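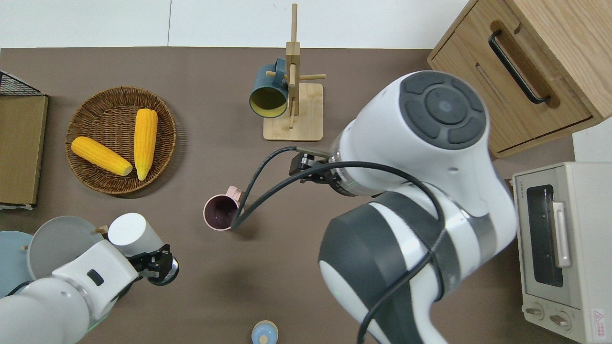

The mug bench at Firkier, Flarnton, with the pink mug still on the table and the teal one on the tree.

I went to the Firkier open afternoon in January expecting slides, and got 14 of them before anyone let us near the arms. The pitch is a planner that needs no fixed positions: you tell it "hang the mug" and it works out the grasp and the path for two arms sharing one table.

Vija Kalniņš, who wrote most of the planner, was frank about the numbers. Training used 1,810 demonstrations, all on this bench. I asked how many were on any other bench. None yet.

The display of planned paths was the best part. You could watch it throw out routes that would bring the two arms too close together. What it doesn't model is the cable looped along the big arm, which hangs right down beside the pink mug. Sandro Monti said the cable is "handled by a margin". I'd like to see that margin written down somewhere.

They quote 500 milliseconds per replan. On whose computer, and with how many objects, I couldn't find out. Handles facing the wrong way are apparently a separate piece of work.

Tea was at four. Mal-soon Yook has promised me the failure logs from the last 20 runs, and I'll post them if they arrive.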